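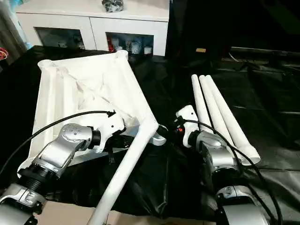
What does Kasten do?

Kasten is a planning and control package for two-armed assembly work. It takes a description of the product to be built, works out which arm should hold and which should fit, and issues the motion commands to both controllers from a single plan.

Kasten is developed and maintained by Flolstead. The current release supports paired arms of six or seven joints, fitted with parallel grippers, and runs on a standard workstation beside the cell.

Planning

The user supplies a parts list and a joining order. Kasten assigns a holding arm and a working arm at each step and exchanges the roles when the geometry requires it. Plans may be inspected, edited and replayed offline before any motion is permitted. The parts library supplied with the release contains 959 shapes, among them tubes, collars, sockets, trays and threaded fittings. Further shapes may be imported from ordinary drawing files.

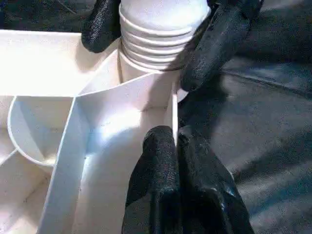 Perception in Kasten is divided between an overview camera and one camera for each wrist. The overview camera establishes where parts lie; the wrist cameras take over during the final approach. White plastic parts are a demanding case, as strong light can remove almost all contrast from their inner walls. At close range the estimator therefore gives more weight to features that keep their shading, such as the raised rings on the ribbed cylinder between the black fingers, and less to broad bright faces. The weighting may be set for each part or left on automatic. Exposure is controlled separately for each camera.

Motion and contact

Commands are issued at 400 Hz to both arms on a shared clock. During insertion the working arm changes from position control to force control, with limits set in the part description. If a limit is exceeded, the arm withdraws along its approach path and the step is marked for review. Cable routing is included in the collision model. Users should enter the cable length and fixing points when the cell is first configured and again whenever a gripper is exchanged.
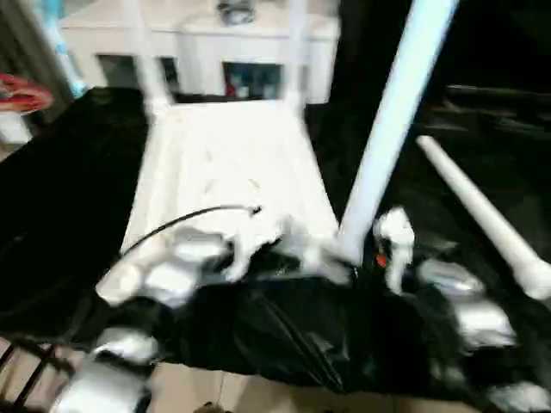
Macario Quezada wrote that the offline replay had been more useful to his group than the planner itself, and asked whether the joint speeds could be shown next to the camera record. This has been added. The replay window now places speed, commanded force and all camera streams on one time line, and frames recorded above a chosen speed may be excluded from pose estimation. The threshold is stored with the cell configuration.

Licensing and support

Kasten is licensed per cell. A licence covers two arms, three cameras and 52 weeks of updates. The annual fee is 2349 euros, excluding tax. Teaching institutions should apply to Ayana Gidey at the Clullano office for separate terms. Technical enquiries are handled by Lieselotte Teuber.
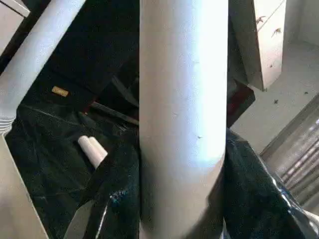
Reading time for this section: 1 minute

Application note: tubular parts

Long tubes may hide a large share of the wrist camera's view. In the view shown, one upright tube takes up the middle of the image, with black sheeting on both sides of it. Kasten treats the region behind such a part as unknown and does not plan a path through it until another camera has confirmed that it is clear. Where dark, glossy sheeting is used as a work surface, the reflection filter should be enabled, as highlights along the folds may otherwise be taken for part edges.

Tubes with ribbed sections should be entered as two joined shapes, one plain and one ribbed. The note was prepared by Defne Kırmızıgül and Hằng Quách and applies to the Biltstead gripper driver as well as the standard one.

Page last revised 2020-02-19

Related pages
Installation requirements
Part description format
Biltstead gripper driver
Release notes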